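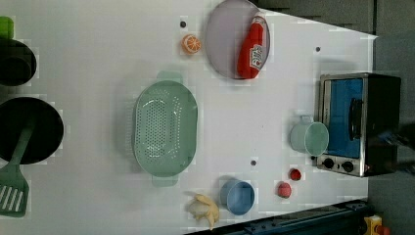 **FOR IMMEDIATE RELEASE**

December 2, 2021

## Weltport council extends small business rent relief and utility credits

WELTPORT – Weltport council has voted to keep its small business relief program running until the end of July, after a review found many local employers are still trading below the level they were at before the pandemic.

The program was due to close at the end of this month. It covers part of the rent for eligible shops, cafés, trades and service businesses, and gives a credit on water and waste charges. Both parts will carry on under the same rules.

Since it opened, the program has supported 257 businesses across the municipality. Most are in the Wesley Street precinct and the Samir industrial area, where closures and shorter trading hours hit hardest.
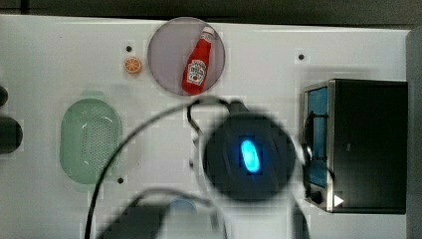
Under the extension, approved businesses can receive up to 23 per cent of their monthly rent, paid directly to the landlord. The utility credit will be taken off the bill automatically. Businesses already in the program do not need to apply again, but they must confirm that their details are correct.

New applicants will need to show a drop in revenue, a current lease and proof that they employ at least one person who lives in the municipality. Home-based businesses can apply for the utility credit only.

Council also agreed to change how applications are handled. Prerno, the firm that manages the online portal, will add a shorter form for sole traders, and applicants will be able to save their work and return to it later. Decisions will be sent out within 21 days of a complete application being received. 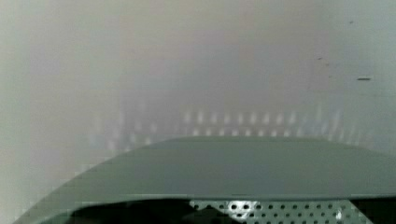
*Perforated surface, close view.*

The review looked at local employment, commercial vacancies and overdue municipal accounts. It found that vacancies have stopped rising but have not yet begun to fall. Hospitality and personal services remain the weakest sectors. Building trades and home supply stores have largely recovered, and fewer of them are expected to need help next year.

The extension will be paid for from the existing recovery reserve. It will not change property rates or the capital works budget. Any money left in the reserve when the program ends will be returned to general revenue.

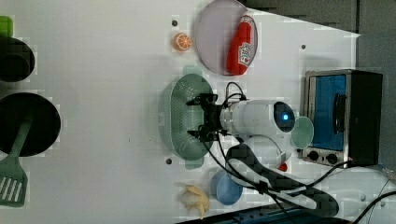
Businesses that no longer need rent relief can leave the program at any time without penalty. Those that close or move out of the municipality must tell council within five working days so that payments can be stopped.

A further report on the local economy will go to council before the program ends. It will include advice on whether any support should continue for hospitality.

**How to apply**

Forms and eligibility rules are on the business page of the Weltport council website. Paper copies are available at the front counter of the municipal office and at the Wesley Street library.

**Media contact**

Communications Office, Weltport Council

– 30 –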